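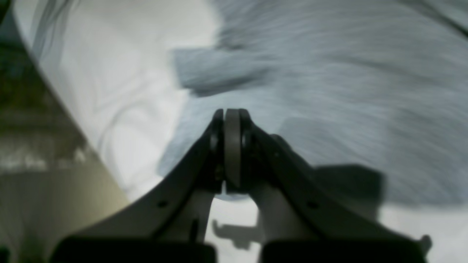 4. Setting Up a Season Pool

This section applies to pool organizers using Conomel for a reality competition in which contestants are nominated and voted out by one another. Players joining an existing pool should go to Section 5.

4.1 Before You Begin

The organizer must have a confirmed Conomel account and the official cast list for the season. A pool may hold up to 50 players. Organizers expecting a larger group should open a second pool and link the two under Pool Settings.

4.2 Creating the Pool

1. Sign in and select New Pool.
2. Enter a pool name. The name appears on the standings page and cannot be changed after the first episode has been scored.
3. Under Format, select Kandau or Tornitz.
 Kandau: each player drafts a team of contestants, and no contestant may appear on more than one team.
 Tornitz: each player ranks the full cast, and duplicate rankings are allowed.
4. Enter the cast. Use the name by which each contestant is called on the program.
5. Select the time zone for the weekly deadline. The default deadline is 6:00 p.m. on the day of the broadcast.
6. Select Save Draft. The pool is not visible to players until it is opened (see 4.4).

Note: If a contestant withdraws before the premiere, remove the name and save again. Rankings already submitted will close up by one place. 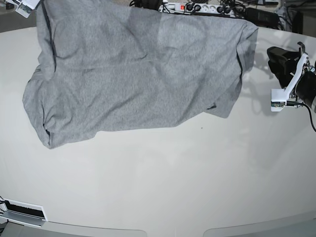
Gray knit garment on a white tabletop.

4.3 Assigning Point Values

1. Open the Scoring tab.
2. Enter a value for each event. The suggested values are:
 Wins a power competition: 10 points
 Removed from nomination by veto: 5 points
 Survives an eviction vote: 2 points
 Wins the season: 50 points
3. Set Alliance Bonus to On or Off. When it is on, the organizer must declare each alliance by hand before the vote is broadcast.
4. Choose a tie rule. The Gebremichael rule awards the higher place to the player whose lowest-scoring contestant has the most points. The alternative is a shared place.
5. Select Lock Values.

Caution: Locked values apply to all episodes, including those already scored. Unlocking them clears the standings, and earlier totals cannot be recovered.

Twists announced during the season, such as a returning contestant or a double eviction, are entered as Special Events. A returning contestant goes back to the original team in Kandau format and keeps the original rank in Tornitz format.

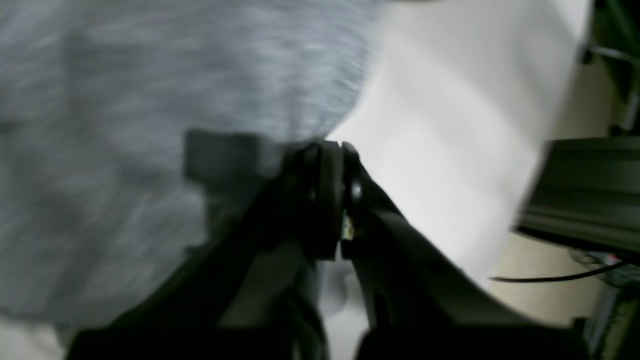 Heather-gray fabric beside a white surface.

4.4 Opening the Pool

1. Review the Summary page and correct any item marked in red.
2. Select Open Pool. Conomel issues a join code.
3. Send the code to the players. Do not post it on a public page.
4. Confirm that every player is listed as Ready before the draft begins.

Note: Organizers who follow the live feeds should leave Spoiler Hold switched on. Results entered early then stay hidden from players until the episode has ended in their own time zone.

For late entries and replacement picks, see Section 6.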